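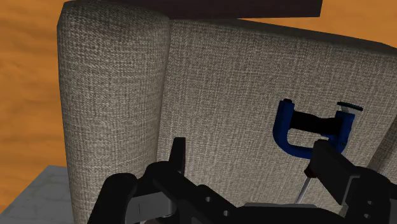
Brovholm weavers bring the old wool mill back to life

19/10/2023

The looms are running again in Brovholm! After a long stretch with the doors locked and the windows boarded, the wool mill on Sidstead Road has reopened as a shared weaving shed, and the first lengths of heavy upholstery cloth have already been cut down and sent out to customers.

The shed is the work of Mojtaba Yazdani and Vy Đàm, who met at an evening dyeing class and found they had the same complaint. Both loved thick, nubbly furniture fabric, the kind with several shades of yarn tangled up together, and neither could find anyone close by who still made it. They started out with a pair of secondhand table looms in Yazdani's garage (his car has lived on the street ever since) and took on small jobs: a footstool here, a window seat there. By February they had more orders than the garage could hold.

"I was winding yarn on the stairs," Đàm said. "My neighbor had to step over me with her groceries. We knew the mill was sitting there and we kept driving past it, and one day we just stopped and called the number on the gate."

The building still had 2 of its original floor looms bolted down on the ground floor. Getting them moving took most of the summer. Parts were missing, the leather straps had gone hard as wood, and a family of swifts had taken over the rafters, so all the noisy work had to wait until the birds had left. A retired loom fixer from Vahidi, two valleys over, came in on the bus with his own tools and showed the pair how to set the tension by ear. Yazdani has recorded the sound on his phone so he can check it.

And the cloth is lovely. The shed's first pattern is called Trokeck, after the stream that used to drive the mill wheel, and it mixes oatmeal, peat and slate yarns in a plain weave. From across the room it looks like one soft brown. Get your nose up close and there are flecks going every which way, with a pale thread popping up where you least expect it. The yarn is left a little uneven on purpose, and it gives the surface a good honest roughness that should stand up well to dogs, kids and people who eat toast on the couch.

So far the shed has turned out 1545 yards, most of it spoken for by upholsterers in the area. Some has gone to the town library, where the reading room chairs are being re-covered one at a time so there is always somewhere to sit. The green vinyl on those chairs had been patched with tape for as long as most of us can remember, and the new seats have been in constant use. Go early if you want the one by the radiator.

There are plenty of ways to get involved, too. Beginners' classes start next month and run for six evenings, with 28 places in all. Students will warp a loom from scratch, weave a cushion front and learn how to fix a broken thread without swearing (that part may take longer). No experience is needed. Wear flat shoes, and tie back long hair. The floor by the big looms is stone and gets chilly, so an extra pair of socks is a good idea.

Anyone with an old chair in need of help can bring it along to the repair mornings, where Đàm will look it over and say what it needs. She is happy to teach people to strip and re-cover a simple seat on their own. Large sofas are best measured at home first: bring the height and width of the back, the depth of the seat, and a photo showing the shape of the arms, as rounded arms take more cloth than most people allow for. Offcuts are sold by weight from a bin near the door, and they make great patches, pot holders and cat beds.

Next on the list is color. Yazdani has been boiling up onion skins, walnut husks and lichen in the yard behind the mill, and he has a rusty orange he can't stop showing people. A second pattern using it is planned for spring, along with a lighter cloth for curtains. The upstairs rooms still need a new floor before anything can go in them, but there is talk of a spinning room, and a knitting group has already asked to be first in line.

The shed shop is open every morning, and visitors are welcome to watch the weaving from behind the rail. Ring the bell hard. If both looms are going, they won't hear you knock.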